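Zarkow Wobble Tower: the stacking game that took over our kitchen table

I bought the Zarkow Wobble Tower in June as a rainy-day thing for a week at my sister's place, and I have played it nearly every night since. I'm a big fan of stacking games in general (I own far too many) and it has been years since one grabbed me like this!

The set is 17 wooden blocks in a cotton bag, plus a felt mat and a folded sheet of rules. You take turns drawing a block without looking, and you have to place it so that it touches at least two others. Simple enough, except that hardly any of the blocks are the same shape. There are wedges, half moons, a few plain cubes, two awful things like orange segments, and one long plank everybody dreads. Knock anything off and you keep it, and whoever is holding the fewest at the end wins.

What makes it so good is the weight. These are solid beech, sanded well, with just enough grip that you can get away with placements that look impossible. My old Hellby set was painted with a gloss finish and the pieces slid off each other if you breathed near them. The Zarkow blocks are stained, so the grain shows and your fingers can feel where they are. When a tower goes over it makes a lovely clatter, too, which my downstairs neighbor may feel differently about.

Ridwan Ngau, who I usually play with on a Wednesday, plays a very slow game. He'll hold a wedge over the tower for a full minute, then put it exactly where I was hoping to go. I'm the opposite, I plonk mine down and hope. We come out pretty even over a night, and I think that says a lot about how well the game is balanced. It rewards patience, sure, but a bold placement early on can leave the next player with a horrible slope to deal with, and slow hands won't save them.

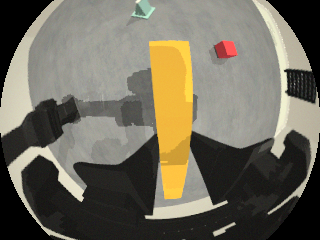

How long does a game take?

About 14 minutes with two players, a little more with four because there's more talking. It's quick enough that we always play another, and the setup is nothing at all: shake the bag, put down a starter block, go.

The rules sheet has three variants on the back. Blind Start, where the first two blocks are placed with your eyes closed, is silly and great with kids. Left Hand Only is exactly what it sounds like. The third is a solo puzzle where you try to use every block on a base of one cube, and I've been stuck on it for weeks. My best is 11 blocks. I had the twelfth in my hand, a half moon, and I could see just where it should go, and then the cat walked in.

A few grumbles. The mat is too thin. It's fine on a table but on carpet it may as well not be there, and it arrived with a crease down the middle that I had to get out with a warm iron and a dish towel. The bag is a bit tight for adult hands, so there's a lot of fumbling when it's full. And the printing on the rules is tiny, pale gray on cream, which was a strange choice for a game you might want to play in the evening with a lamp on. I copied the rules out on an index card and keep that in the bag instead.

One of my wedges also came with a rough corner. I gave it a few strokes with fine sandpaper and it's been perfect ever since. Kamarul Tarigan has the same set and all of his were smooth, so I'd put that down to luck.

If you're choosing between this and the Fuda stacker, I've had both on the table and they're pretty different games. The Fuda one is lighter and more colorful, with a dice roll that tells you which shape to use, and smaller kids get the hang of it right away. It also packs flat. I'd take it camping. For grown-ups, or for kids of seven and up who like to sit and think, the Zarkow is the one I'd reach for every time, and the blocks feel like they'll still be around when the kids have moved out.

I got mine from Pangaribuan, the little toy store by the train station, where they keep an open set on the counter. Go and try it if you're nearby. They also sell the spare blocks one at a time, and I've already gone back for a second plank, which Ridwan hasn't forgiven me for.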